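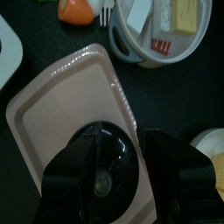 ままごとセットの片付けは、小さい食材を何に入れるかを先に決めておくと早く終わります。専用の収納箱を買い足す前に、セットに付いてくる容器やかごを使ってみてください。丸いグレーの容器なら、黄色い四角の食材や赤白の小さな包みなどをまとめて詰められますし、ピンクベージュの浅いトレーは、仕分けの途中で細かいものを仮置きする台になります。白いフォークのような薄い小物は容器の外に残りやすいので、最後に集めるものとして分けて考えます。

このページでは、プラスチック製のままごと道具を仕分けして、洗い、棚に戻すまでの手順をまとめます。木製やフェルト製の食材は洗い方が違うため、末尾の注意を先に読んでください。

更新日:2021年11月1日

用意するもの
・洗面器または深めのバット 1個
・台所用の中性洗剤
・やわらかいスポンジと、使い古しの歯ブラシ
・乾いた布 2枚
・ふた付きの収納箱(幅が内寸で48センチあれば、まな板やトレーも平らに入ります)
・ラベル用のマスキングテープと油性ペン

我が家の収納箱はGerwoodの浅型で、520円でした。深い箱だと底のものが出てこなくなるため、同じ値段なら浅いほうを選びます。

手順1 全部を一か所に出す
床よりも低いテーブルの上が向いています。色の濃い台や布の上に出すと、白い小物が見つけやすくなります。ソファのすき間、おもちゃ箱の底、お風呂場も見てきてから始めてください。途中で一つずつ見つかると、仕分けをやり直すことになります。

手順2 大きさではなく役割で分ける
次の4つの山に分けます。
・食材(野菜、果物、パンやチーズに見立てるもの)
・食器(皿、カップ、フォーク、スプーン)
・調理道具(まな板、包丁立て、鍋)
・台所の家具にあたるもの(コンロ、流し、家電の形のもの)

以前は大小で分けていましたが、遊ぶときに皿とフォークが別の箱に入っていて、子どもが毎回全部の箱を空けていました。役割で分けるようにしてからは、一箱か二箱で済みます。迷うものは食材の山に入れておきます。

手順3 まな板をお盆にする
まな板の形をしたトレーは、立てて隙間に差し込むより、平らに置いて上に容器を並べます。かごとふた付き容器をのせ、そのまま両手で運びます。のせる順番は、背の高いものが先、皿が後です。縁からはみ出すときは、無理にのせず二回に分けて運びます。
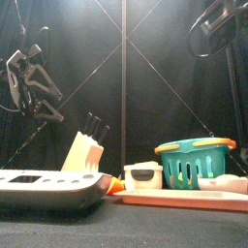 まな板トレーの上にかごと容器を並べたところ。左奥が包丁立て

包丁立ては、柄が斜めに出る形だと箱に入れたときにふたが閉まりません。包丁が抜けるものは抜いて、食器の箱に寝かせて入れます。抜けないものは、コンロや流しと一緒に棚へじかに置いてください。

手順4 洗う
洗面器にぬるま湯を張り、中性洗剤を数滴落とします。熱湯は変形の原因になるので使いません。

食材は表面をスポンジでなで洗いします。中が空洞のものは、穴や合わせ目から水が入ることがあるため、沈めずに手で持って洗います。切り分けて遊ぶタイプで面ファスナーが付いているものは、その部分をぬらさないようにし、ごみは歯ブラシでかき出します。

かごは側面の細い溝に汚れがたまります。歯ブラシを溝の向きに沿って動かし、裏返して内側からも同じように洗います。トレーは縁の内側の溝を忘れがちです。ここに乾いた粘土が入り込んでいるときは、10分ほど湯に浸けてから、つまようじの頭の丸いほうで押し出します。

電池を使う家電の形のおもちゃは水に入れません。電池を外し、かたく絞った布で外側だけを拭きます。

手順5 乾かす
布の上に、口が下になるように並べます。容器とふたは重ねず、別々に置きます。空洞のある食材はときどき向きを変え、振って水の音がしなくなるまで箱に戻しません。急ぐときでもドライヤーの温風は避け、扇風機の風を当てます。我が家では夕食後に洗い、翌日の昼に片付けています。

手順6 セットになるものを確かめる
乾いたら、箱に入れる前に一度テーブルへ並べます。皿には食材を一つのせ、ふたは容器に合わせてみます。足りないものが分かるのはこの段階です。かごに入れる食材は、縁より下に収まる量にしておくと、棚の中で転がり出ません。
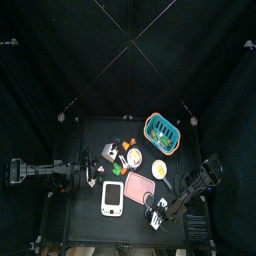
かごの中は食材だけにする。丸い皿と黄色い食材は組にして戻す

割れたもの、縁が欠けて指に当たるものは、ここで外します。欠けた部分を紙やすりでならす方法もありますが、小さい子が口に入れる年齢のうちは処分したほうが安心です。

手順7 箱と棚に戻す
食材の箱はいちばん手の届きやすい段、食器の箱はその隣に置きます。調理道具は上の段でもかまいません。コンロや家電の形のものは箱に入れず、棚板の上に並べれば、そのまま遊び始められます。

棚はErnixの3段のものを2972円で買いました。奥行きが浅いので前後二列には置けませんが、奥に隠れるものがなく、ままごと用にはちょうどよい大きさでした。棚を選ぶときは、コンロの幅を先に測っておいてください。

ラベルは箱の短い側面に貼ります。字が読めない子には絵で描きます。フォークとりんごの絵で十分伝わりました。マスキングテープは手あかではがれてくるので、四隅を少し長めに折り込んでおきます。

続けるための目安
毎日の片付けは手順2と7だけで構いません。食材と食器が別の箱に入っていれば終わりにします。洗うのは月に一度、風邪をひいた後はその都度です。粘土や砂と一緒に遊んだ日は、混ざったものだけ先に洗います。

箱の中身の見直しは年に二回、5月と年末にしています。遊ばなくなった食材は別の袋に移し、しばらく聞かれなければ人に譲ります。

木製・フェルト製の食材について
木製のものは水に浸けず、かたく絞った布で拭いてから陰干しします。塗装がはげてきたものは、洗剤も使わないでください。フェルトは粘着クリーナーでほこりを取り、汚れた部分だけを洗剤液でたたきます。どちらもプラスチックの食材とは箱を分け、湿気の少ない段に置きます。

文:Marcelle Maillard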